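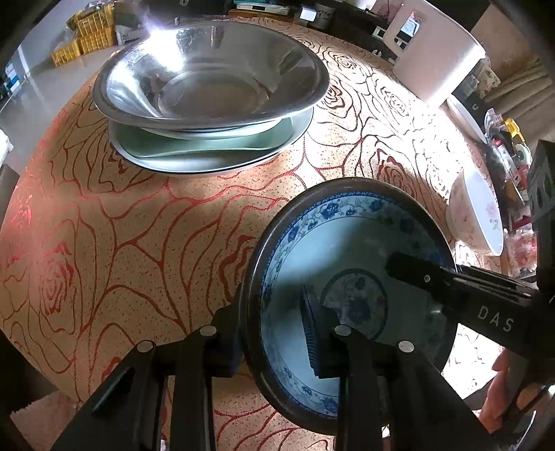
Bowl in the gripper, hand on the handle. Table two.

Subject: Re: hand grippers on the dish tables – who is this for?

Replying from my phone between loads so forgive the spelling.

On the list, someone at the Dokach site wrote:

> We got told last month that the grippers are coming to us in September.
> Same deal as Kellum I guess, you hold the thing and move dishes with it
> all shift and the recordings go off to teach the arm. Couple of questions
> for anyone who has done it already. Is it extra pay or just your normal
> rate? Do they count how many you do? And what happens to us when the arm
> shows up? Our lead says nothing changes. She said that about the new
> schedule too.
>
> Also is it hard on the wrists. I have a bad one.

OK in order.

Pay. Normal rate at first. We pushed and got 5 dollars a shift on top, only for shifts where you have the gripper for more than half of it. Get that in writing before you start, Ferreira didn't and they are still argueing over back pay.

Counting. Yes they count. Target here was 400 pickups a shift, which was set by somebody who had never picked up a bowl with two fingers. A steel basin is fine, grab it and go. The china bowls are the slow ones. You have to tip it, get one finger down inside and bring the other one in from the side, and if you squeeze wrong it slides. We asked for drops not to go on your record and they agreed to that after a while. Ask on day one.

Wrists. Yes, it is hard on them. By hand I use my whole arm and don't think about it, with the gripper everything hangs off one handle. Swap every 28 minutes, that's what we settled on. It was an hour before and two people went to light duty. Tell them about your bad wrist now, not after.

What happens to us. Longer answer and I have a load coming.

Mesness has had the arm since spring. 68 people on the dish and sorting side before, and no layoffs, that part is true. But when someone leaves they don't fill the spot. And the ones still there mostly feed the arm and fix what it gets wrong – mixed stacks, bowls inside basins, anything sitting on something else. So the easy stuff is gone and you get the awkward stuff all day. Some like it better. I wouldn't. The easy stacks are when you get to talk to the person next to you.

The other thing that bugs me is that it's our way of doing it that goes in the machine. The tip and turn with the bowls, we worked that out at the table, it wasn't in any training. I'm not against the arm. My back would love an arm. But I'd like it written down somewhere that we taught it, and I'd like first pick of the new jobs when they post them. We have asked for both. No answer on the first, "under review" on the second.

If anybody at Ferreira has the wording they ended up with on retraining can you post it to the list, I only have the old draft and page two is missng.

Got to go, buzzer.

– Kellum, dish side, second shift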